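Marwat Grasp Planner: Frequently Asked Questions

What does the planner need as input?
A wrist camera stream, joint states, and a calibrated hand-eye transform. Depth is optional. Without it, the planner falls back to silhouette width and takes smaller steps on approach.

Why does the object mask fail once the gripper closes?
At contact range a held object can fill most of the lower middle of the view, and its surface may blur. A large white part between dark gray fingers segments well on contrast, but a white wall behind it does not help. Set mask_source to "last_free" to keep the mask from before closing.

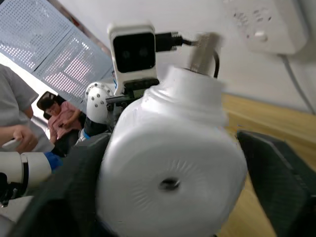

Aiman Ong wrote in to say that last_free drifts if the part slips during the lift, and asked for a slip check. Release 4 adds one. It compares finger position against the commanded width and drops the stored mask on a mismatch.

Can two arms share one planner?
Yes. Run one instance per arm and point both at the same Stokmont scene server. Each instance masks out the other arm using its joint states — stale states are the usual cause of phantom obstacles.

What is the default planning timeout?
1,000 ms. Raise it in planner.conf if you see error 1521 on cluttered tables.

Does the planner handle people in the workspace?
No. It treats them as ordinary obstacles. It is not a safety function and must not replace one.

Where do I send logs?
Attach the Adel trace file to a ticket and assign it to Hjørdis Eklund. Include planner.conf.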